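Tote (materials handling)

A tote is a reusable open-topped container used to hold and move loose goods within a warehouse, factory or distribution network. Totes are smaller than pallet boxes and larger than shelf bins, and most are sized so that one person can lift them when filled. The term overlaps with "bin" and "crate," and usage differs between industries. In parcel and grocery work, "tote" normally means a plastic container that travels on conveyors, while in machine shops the same word may be applied to a steel pan that stays beside one workstation.

Construction

Walls may be straight or tapered. A straight-walled tote has the larger usable volume for a given footprint but cannot be nested when empty. A tapered tote nests, and an empty stack takes up much less floor space on the return trip. The stack-and-nest type combines both functions: the container stacks in one orientation and nests when turned 180 degrees. Folding totes have hinged side walls that lie flat over the base. They are heavier than rigid totes of the same size, and the hinges are the usual point of failure.

The rim carries most of the load in a stack. It is commonly turned outward and downward to form a hollow lip, which stiffens the wall and gives a grip along all four sides. Ribs below the lip resist bulging. Base designs include flat, ribbed and grid patterns. Flat bases run more quietly on roller conveyors; ribbed bases sag less under point loads.

Materials

Polypropylene and high-density polyethylene account for most plastic totes. Polypropylene is stiffer and holds its shape better at moderate heat. High-density polyethylene is tougher in cold storage, where polypropylene may crack when dropped. Conductive grades containing carbon black are used for electronic parts.

Metal totes are made from folded sheet, with welded or riveted corners. Galvanized steel is common for castings, fasteners and scrap. Aluminum is chosen where weight matters and stainless steel where the container must be washed often. Metal totes dent but seldom crack, and a dented rim can often be hammered back into service. 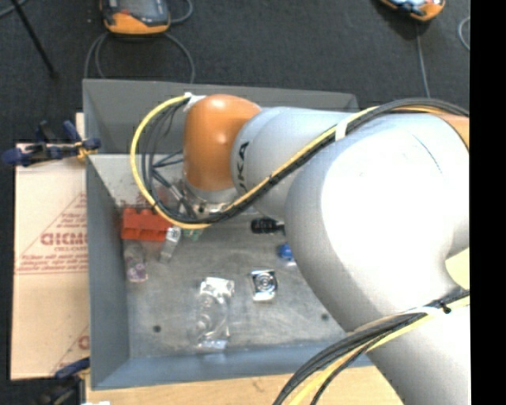 Dimensions

The footprint is usually set by the pallet on which the totes will be shipped. In Europe the 600 by 400 millimeter base is dominant, as 8 containers of that size cover a pallet of 1200 by 1600 millimeters without overhang. North American sizes are less uniform and are often quoted in inches. Height is chosen separately and depends on the goods and on shelf spacing.

Nominal capacity is stated in liters or gallons and is measured to the underside of the lip or of the stacking ledge. Working capacity is lower, as totes are rarely filled to that line. Weight limits are given per container and per stack, and the second figure governs the bottom unit.

Identification

Totes in pooled systems carry a permanent number, either molded in or printed on a bonded label. Bar codes are placed on two adjacent sides so that a reader can find one in any orientation. Radio tags perform poorly on metal walls unless mounted on a spacer.

The storage system at Skjelbred, laid out by Lovisa Berge, used a four-part code giving aisle, bay, level and owner. The owner field was dropped after the site changed to a shared pool of 837 containers. Arturo Pellegrini later proposed assigning numbers with no built-in meaning and keeping all location data in the stock record. Most newer systems follow this practice.

Inspection and cleaning

Containers are withdrawn for cracks at the corners, a warped base or a missing section of lip. Food and drug users wash totes after each trip, normally in a tunnel washer with the opening facing down. Metal units are also checked for burrs and for loose rivets.

Worn plastic totes are ground and molded into new ones, usually in dark colors. Steel units are sold as scrap.

See also

Pallet
Roll container
Intermediate bulk container
Order picking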